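4.2 Clearing a mixed bin

Most of the chores people want a machine for start with a pile. Laundry basket, toy box, the catch-all tote at the end of a packing bench. Nobody sorts the pile first. So for the second task we gave the arm a gray bin of odds and ends and asked it to take things out one at a time, no order given, no models of the items loaded beforehand. The grasp planner is Flotaser, same weights as in 4.1, not tuned again for the bin.

Training data: 2,000 grasps logged at the Melstead lab, and another 2,000 from the Corkau site, where the items are mostly shop-floor stuff. Labels were checked by the second author (Kushwaha). Disagreements between sites were thrown out. Should have been kept and studied, in hindsight.

Overall pick success was 88 percent. Higher than we expected, and a bit misleading. Rigid things with a clear top face carry that number. Soft things pull it down, and so does anything lying close to a wall, where the fingers need room the bin does not give. Sloping walls make this worse: the wrist has to tilt, the cable bundle swings with it, and the planner knows nothing about the cables. We treat the hoses and wires as a fixed safety margin around the wrist, which is crude and rules out some grasps a person would try first.

Figure 2 shows the kind of mix we mean. A fuzzy orange cloth-like item under one gripper tip, a teal plastic object lengthwise near the left wall, a long blue one close to the front. An oval brush or pad out on the open floor, the sort of placement the planner likes best. Same bin, very diffrent odds for each. 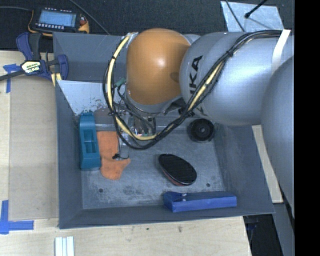 Figure 2. Gripper inside the mixed bin, tip against the soft orange item.

4.3 What went wrong

Three kinds of failure, in order of how much time they cost us.

Soft items. The fingers close, the cloth bunches, the lift looks fine to the force sensor and then the item slides out. Retrying at the same spot rarely helped. Shifting the grasp toward the thickest part did, but the planner has to find the thickest part, and depth readings on fuzzy fabric are poor.

Wall contact. The arm stops itself on light contact and waits for a reset. Safe, slow. Rathore wrote a small back-off routine in May that handles the easy cases; corners still need a person.

Double picks. Less common then the other two. Fine if you are emptying a bin, not fine if you are counting parts, which is what the partner shop at Ejigu wanted.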